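Section 7: Preparing your walls for the Plendham shelf

You've sorted the rails and checked the hardware, so now comes the fun part – getting the shelf up! A bit of care at this stage makes everything after it much easier.

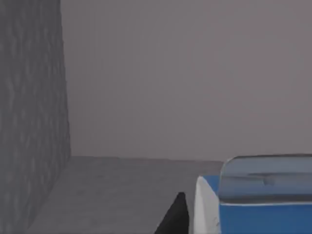

Harriet Calloway

Before you start
Find the studs first. Plasterboard alone won't hold a loaded shelf, and the anchors in the Plendham kit are only meant for the end caps. You'll need a pencil, a level, a stud finder and an 8 mm bit for masonry.

1. Mark the centre of each stud in pencil.
2. Hold the rail against the wall and level it. Check it twice; I always do.
3. Drill your pilot holes to a depth of 60 mm.
4. Drive the screws in by hand until snug, then tighten from the middle out.
5. Hook the brackets onto the rail. A firm click means they're home.

CAUTION: Switch off the power at the board before drilling above or below an outlet.

Note: On brick or rough render, use the Arkmont sleeves (bag 11) instead of the standard plugs. They grip beautifully.

Choosing your height
Over a kitchen counter, leave yourself plenty of elbow room. Set your tallest everyday things on the counter, tape a strip of paper to the wall where the shelf will go, and live with it for a day or two. You'll be amazed how quickly you find your favourite spot – mine ended up a good bit higher than I'd planned.

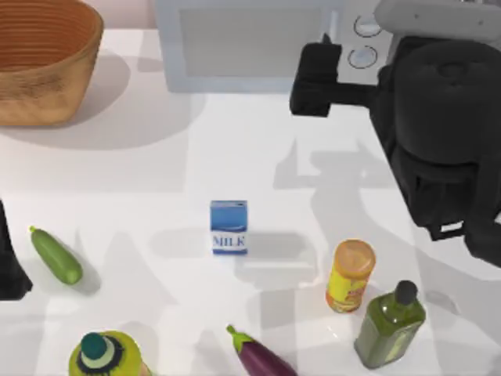

Fig. 8 Countertop with basket, microwave and groceries

6. Slide the shelf board onto the brackets, coloured edge facing out.
7. Fit the end caps and press firmly.

Leave the shelf empty overnight if you used filler, then load it from the brackets inward. Spare caps are in the small bag taped under the board.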